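Gosus Opens Lomwood Training Room Where Kitchen Staff Teach Robot Arms by Hand

LOMWOOD, Saturday, October 22, 2022 – Gosus, a maker of software for small robot arms, today opened a training room in Lomwood where people who work in kitchens can show a robot a task without writing any code. The room is run together with Shezi, a catering supplier that has been trying out automation in its cold preparation area.

The method is called teaching by demonstration. A person moves the robot through a job, either by holding a lighter copy of the arm and letting the real one follow, or by taking hold of the arm itself and guiding it. The software stores the joint positions and the camera views together. After enough recordings, the arm is asked to try the job alone.

Gosus has recorded 611 demonstrations for the first set of tasks. All of them deal with moving small food items between containers: bowls, measuring cups and basins of the sort found in any kitchen supply store. The containers are set down in a different spot, or at a different angle, from one recording to the next.

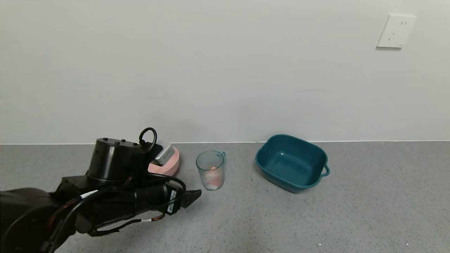
"We started with pouring and moving because every kitchen does it all day," said Mpho Radebe, who leads the training program at Gosus. "A cook doesn't think about how far to tip a cup. When you have to show it to an arm, you find out how many small decisions are in there. Where do you take hold of it? When do you slow down? The person teaching knows the answers but has never had to say them, and with this method they still don't have to."

How a session works

Each session lasts 60 minutes, including setup. A trainee sits or stands at the control arm and spends the first part getting used to the delay and the reach. Gosus asks trainees to begin with an empty gripper and simply touch the rim of each container before they try to lift anything. Recording starts when the trainee says so, and any take can be thrown out with one foot pedal.

Takes that go wrong are kept in a separate folder if the trainee recovers from the mistake. A cup that slips and is picked up again is useful to the software. A take where the trainee gives up and resets the work area by hand is deleted.

Two kinds of view are stored with the arm's movements. One looks out over the work area and shows where the containers stand. The other sits close to the gripper and looks into whatever the arm is working over, and it is the view trainees tend to rely on once they are past the first few tries.
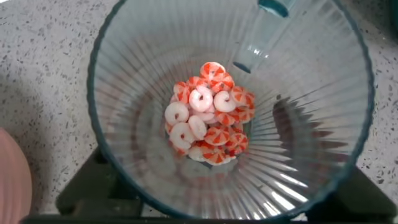 Close-up view into a clear, ribbed container holding a pile of shrimp.

Shrimp were picked for the early tasks on the advice of Shezi. Curled pieces catch on one another and leave a container in clumps, so a steady pour for rice or dried beans does not carry over. Trainees learn to tip, wait, and tip again. Gosus says the pauses show up clearly in the recordings and that it no longer trims them, as it did in its first trials.

From remote control to the arm working alone

The training room uses software named Ikow, which Gosus developed over the past year. Ikow lines up the recordings, marks the moments when the gripper opens and closes, and flags takes where the video and the joint readings have drifted apart. It also lets a trainer replay a single take on the arm at reduced speed, so the person who gave the demonstration can watch it and decide whether to keep it.

"Most of my time goes into replays," said Thabiso Mtshali, a trainer at the Lomwood room. "People are surprised by their own takes. They swing wide to avoid the basin and don't know they are doing it. If they do that every time, the arm will do it too. So we play it back, they see it, and they record a few more with a shorter path."

The company asks that at least 4 people teach every task. Recordings from a single person can be very consistent, but an arm trained on them tends to be thrown off when a container is placed somewhere that person never put it. A mix of tall and short trainees, left-handed and right-handed, gives the software more to work with.
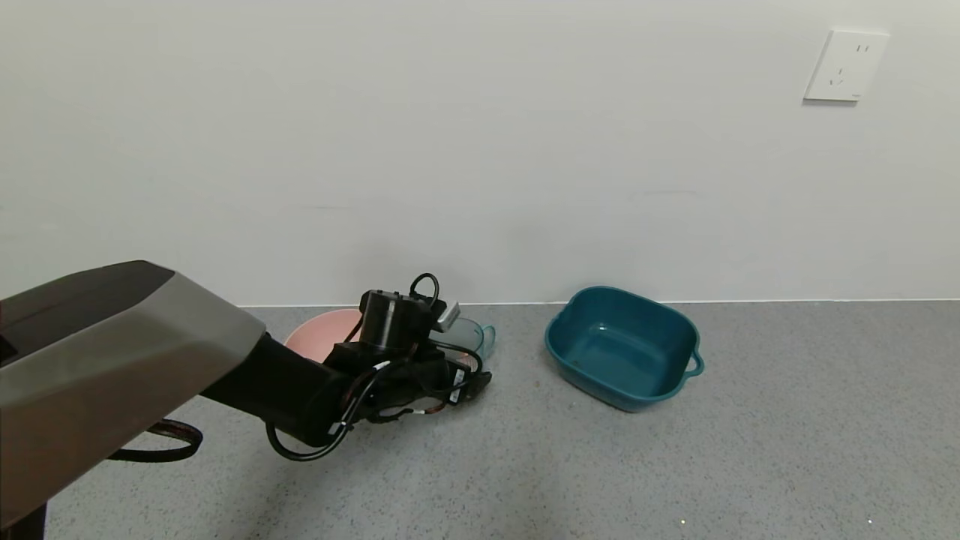 Trainees are also asked to vary the approach. Coming at a handle from the side is one way, and reaching over one container to get to the next is another. Crowded layouts are recorded on purpose in the later part of a session, when the trainee has settled in. Gosus recommends leaving the forearm low for those takes and lifting only when the gripper is clear of the rims.

Cable slack is checked between takes. A cable that pulls tight can change how the arm feels through the control arm, and a trainee will correct for it without knowing. The trainers keep a written log of these checks next to the recordings.

Who can take part

The first group of 53 trainees comes from Shezi's own staff, and none of them needs experience with robots. A second group will be open to other food businesses in the area. There is no fee for the first two sessions. Trainees are paid their normal wage by their employer while they are in the room, and Gosus has agreed that no recording will be used to measure how fast a worker does the job.

Recordings made in the room belong jointly to Gosus and to the business that sent the trainee. Audio is not stored. Any trainee may ask for their takes to be removed, and the model is then trained again without them.

Shezi plans to place one arm in its cold preparation area after the first tasks have passed a review by its kitchen supervisors. The review will look at spills, dropped pieces and the number of times a person has to step in. The arm will not work near heat or knives during this stage.

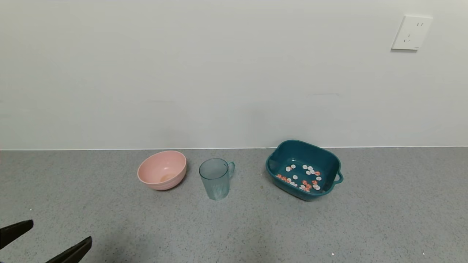

Lungile Du Plessis said the hardest part of teaching was learning to finish a pour the same careful way it was begun. "By the tenth take you want to hurry the end. Then you watch the replay and the last pieces go everywhere. I record fewer takes now and I keep more of them."

Businesses that wish to send staff to the second group can ask for a place through the Gosus training desk in Lomwood. Requests should list the tasks the business would like to teach and the containers it uses for them. Containers may be brought along, provided they are clean and fit within the reach of the arm.

Press contact: Birgit Haberkorn, Gosus
Training desk: Charmaine Nkuna, Gosus, Lomwood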